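Benchtop & Small Automation Forum
Board: Buying, Budgets and Planning
Thread: Two-arm tabletop cell – what did you forget to budget for?

gantrygoose
Joined: February 2019
Posts: 296

I have been asked to put together a spending plan for a pair of small tabletop arms, parallel grippers on both, a little camera on each wrist. The work is handling light, awkward household things: stands, folding bits, anything with legs. My manager, Manuela Cattaneo, is a reasonable person who wants one page, one number and no surprises. I can manage the one page.

So far the sheet has two arms, two cameras, a computer and a line called "misc" which I'm told is too large to be called misc. We are at the Ristamdale site, so the room, the desks and the electricity come free, in the sense that somebody else gets shouted at for them.

What did you leave out of yours? I'm more interested in the dull things than the arms. Everyone has an opinion on the arms.

left_hand_thread
Posts: 1,840

Cables. Whatever you have written down for cables, it's wrong. Mine ended up costing more than one of the cameras, and I had to buy half of them twice because I measured with the arm parked. An arm parked is a very short arm.

Also spare fingers. Printed ones are cheap until you want them on the same afternoon.

kondine_irfan
Posts: 412

Second the cables. I'm at Kondine and we run four of these benches now, so I've had the pleasure of making the same mistake at scale. Things that weren't in our first plan and were in our second:

Mounting rail, and the nuts that go in it, and the other nuts that actually fit it
A power supply that isn't the one in the box
USB hubs with their own power
Spare wrist cameras, two per bench
Lights
Objects

People laugh at the last one. You will need things for the arms to pick up, you will need several of each, and some of them will end up in the bin. Put a number on it or your finance people will wonder why an engineering team is buying so many egg cups.

gantrygoose

Objects is a good one. I had assumed I would bring things from home, which now strikes me as the sort of plan that ends with having no colander.

Irfan, what do you do for mounting? I had a proper steel bench pencilled in and it's the biggest single item after the arms.

kondine_irfan

Printed mounts and aluminium extrusion. Two of the benches are proper ones, two are ordinary tables with a cloth over them. Both sorts do the job. I'd spend the steel money elsewhere for the first year, and if you still want a steel bench next February you will at least know what size.

OldBilal_D
Posts: 3,077

I'm going to disagree with that, as is traditional.

Buy the bench. A table moves. It moves a hair each time somebody leans on it to look at the arm, and somebody always leans on it to look at the arm. Then your camera positions are off and you spend a morning on software looking for a fault that is made of furniture. I've done that morning. I've done it more than once and I charge for it now.

The cloth is worse. Cloth creeps. Put a light object with three feet on a cloth, nudge one foot, and you're dragging the cloth as well as the object.

kondine_irfan

Bilal, with respect, homes have tables with cloths on them. If the job is household objects then a cloth is part of the job. I'd sooner learn about creeping cloth in the first month than after I've signed for everything.

OldBilal_D

Homes also have dogs. Is there a budget line for the dog?

left_hand_thread

There should be.

prasetyo_t
Posts: 111

Bit more useful than the dog, I hope. I look after the purchasing for a small group that does much the same as the opening post, mostly thin-legged stands. Our bench is the kind Bilal doesn't like: flowery cloth, blue printed mount, aluminium rail down the side, two arms, and a pink tripod stand that has taken up more of my year than some of my relatives.
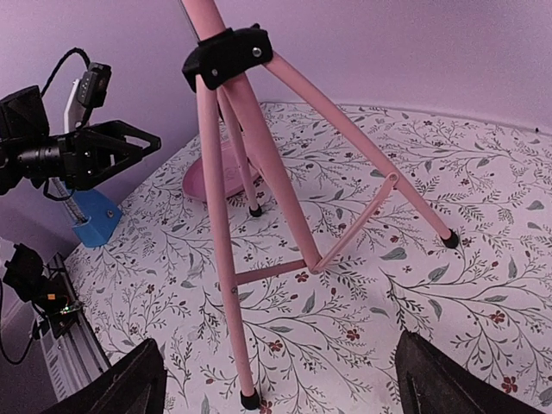 What the tripod did to our budget was move money from arms to fingers. We had a quote from Vakavier for a nicer arm with a better payload, and I was very taken with it. Then we sat down and listed what we were actually lifting, and nothing on the list weighed more than a full mug. Payload was the wrong thing to pay for. Thin round tube is hard to hold well, and rubber foot caps are a different problem from bare tube, so we wanted three or four shapes of finger to try. That came to a fraction of the difference between the two arms.

So my advice on the page for Manuela is to write the object list first and the arm second. It's a boring afternoon with a kitchen scale.

gantrygoose

This is very good, thank you. Did you go for closed fingers or the open-frame ones? And does your second camera earn its keep? I have been asked whether one would do, by somebody who has noticed that it would be cheaper.

prasetyo_t

Open-frame. They're light and they print quickly, and you can see a bit more past them. I wouldn't call them strong.

Keep both cameras. With anything made of legs and struts, one leg hides another and you want the view from the other arm. If you're told to cut something, cut the computer down a size. You can upgrade that later without unbolting anything.

OldBilal_D

Agree on the cameras. Disagree on the computer. I'm enjoying this thread.

hutsuliak_l
Posts: 58

Coming at this from the service side. I do installs, and the thing missing from nearly every plan I'm shown is people's time. Somebody has to put the object back where it started. Somebody has to do it again. If you're recording a lot of attempts at a task, that person is the most expensive part of your cell and they're not on the sheet, because they were "already here".

One customer allowed for 11 days of setup and nothing after it. Lovely tidy spreadsheet. The arms were in on time and then sat there looking expensive, as the only person who could run them had been promised to another project.

left_hand_thread

Was that Entili?

hutsuliak_l

I couldn't possibly say. It was a customer with a very nice car park.

gantrygoose

Manuela has read this over my shoulder and says the staff time goes in a separate budget. I said that's how it gets forgotten. She said that's how it gets approved. I think she may be ahead of me.

Irfan, going back to spares, how many do you hold for the arms themselves? The supplier's recommended spares kit costs nearly as much as a third arm.

kondine_irfan

Then buy the third arm. I mean it. We did exactly that. It's a complete set of spares that you know fits together, and when nothing is broken you have another arm. Check that it's the same revision as the other two, though. Ours had a different plug.

OldBilal_D

Finally something we agree on. Except that I'd hide it in a locked cupboard. A spare arm in plain view becomes somebody's project within the week, and then you have three arms in use and no spares.

left_hand_thread

Can confirm. I was the somebody.

prasetyo_t

One more, as I've just had the invoice. Small metalwork. Clamp collars, bolts, brackets, the lot. Each one costs nothing and we've never placed an order without paying more for the postage than the parts. I now keep a running list and order when it gets long. Lukian is right about people's time as well, and I'd count the time spent looking for the one hex key that fits.

hutsuliak_l

Buy 4 of every hex key. I'm not joking. It's the only line on any budget I've never regretted.

gantrygoose

Right. Plan goes in on December 27, 2021, on the theory that anyone in the office that day will sign whatever gets them home. Where I've landed:

Three arms, same revision, third one in a cupboard
Wrist cameras for the two working arms, plus two spare
Computer one size down (sorry, Bilal)
Ordinary table, rail and printed mounts, no steel bench for now (sorry again)
Fingers in several shapes, and a budget for printing more
Cables, measured with the arm at full stretch
Powered hubs, lights, hex keys
Objects, listed and weighed
Staff time, on a separate sheet stapled to the first

"Misc" is still there. It is smaller and I've renamed it "consumables".

OldBilal_D

You'll want that bench by spring. Post the part number when you order it and I'll try to be gracious.

kondine_irfan

He won't be.

left_hand_thread

What size cupboard?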